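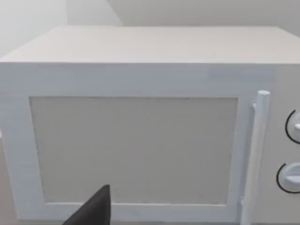

A simulated microwave, two dials and a handle, with a gripper finger just poking up at the bottom.

So I've been down a rabbit hole again. Last month I went through another 33 loads of laundry (I have kids, don't ask) and somewhere around the sock pile I started wondering when exactly a machine is going to do this stuff for me. I don't mean the washing machine. I mean the part where you walk around the house opening things, moving things and putting things back.

I ended up reading a lot about kitchen tasks, and microwaves come up way more than I would have guessed. They make sense as homework for a robot! There's a door, a handle, a couple of dials, and every kitchen has one. The people working on this do a ton of it in simulation first, where the walls are bare and nobody left a sticky fork on the counter. If your virtual arm whacks the virtual door, you hit reset and go again. I love that. I would like a reset button for most of my mornings.

The door is the part I keep coming back to. When you open one, your hand goes around in a curve and you don't think about it at all. A robot has to get hold of the bar, pull the right amount, follow the swing, and not drag the whole microwave off the counter while it's at it. Then there's my own microwave, a Grovero we bought used for 40 bucks, and the door sticks. You have to give it a little hip bump. I'd pay good money to watch a robot learn the hip bump.

My brother-in-law works at a packaging plant and he thinks all of this is hilarious. They've had arms on his line for 15 years. They pick up a box, they put down a box, all night long, and they're great at it. But the box is always in the same place, and there's a fence, and if somebody sets a pallet down crooked the whole thing stops and a person has to come fix it. His plant tried a newer one from a company called Planik that was supposed to sort mixed parts, and he says it was fine with the big ones and hopeless with anything in a plastic bag. My house is pretty much all stuff in plastic bags.

Anyway, where I've landed (for now, ask me again in September) is that single chores look pretty close and whole chores look far off. Turning a dial, sure. Opening a door, getting there. "Heat up the leftover chili" is a different animal - find the chili, figure out which lid, notice it's in the metal bowl, stop. My 2 teenagers only manage that about half the time, and they've been training in this kitchen their entire lives.

If you've got any kind of robot at home besides a vacuum, tell me about it in the comments. I want to know what it does all day and whether you still end up doing the job over yourself. Meanwhile the dryer just buzzed, so I'm off to go find the other half of the socks.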